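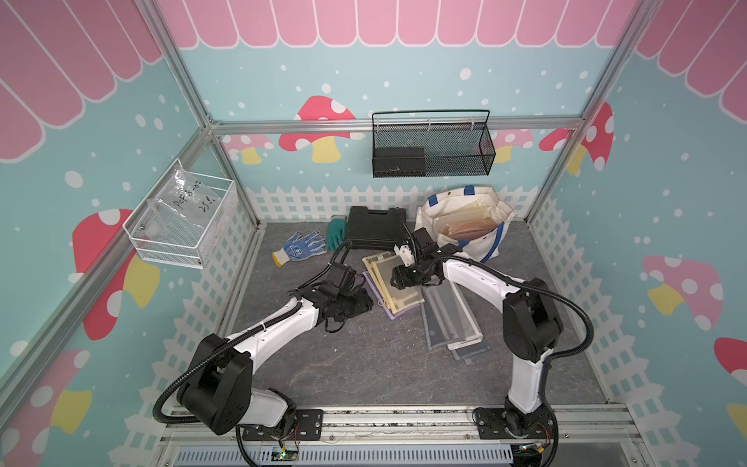 **Kiyoshi Kawaguchi**
*Fiction editor and occasional contributor*

Jul 28, 2022

# The Gorness Bus

My aunt Lema had a rule about the Gorness bus, and the rule was that you never sat on the left. She wouldn't say why. I was 15 and thought I knew everything, so naturally I sat on the left.

It was February and the windows were all fogged up. I rubbed a hole with my sleeve and there was the sea, where the sea had no business being — we were meant to be going over the hill.

"Lema," I said. "Why's the sea there?"

"Don't look at it," she said, and unwrapped a boiled egg.

Well, I looked. There was a little harbour down there with lamps lit along the wall, and a man in a long coat waving both arms at us like we were late for something. The driver slowed right down. I swear he did! I heard the doors give that tired old wheeze they have.

"Not our stop," Lema called out, quite loudly, salting her egg.

The doors shut again. By the time I'd rubbed a fresh hole in the fog it was all sheep and wet bracken (and a fridge somebody had dumped in the ditch).

She gave me half the egg and we didn't speak until Stevel, where she bought wool and argued over the price of it.

I've taken the 527 plenty of times since she died, mostly on the left. Sheep, bracken, sheep. Last week, though, I had her old salt pot in my bag, and just past the quarry the driver started to slow down.

"Is this you, love?" he said.

I picked up my bag.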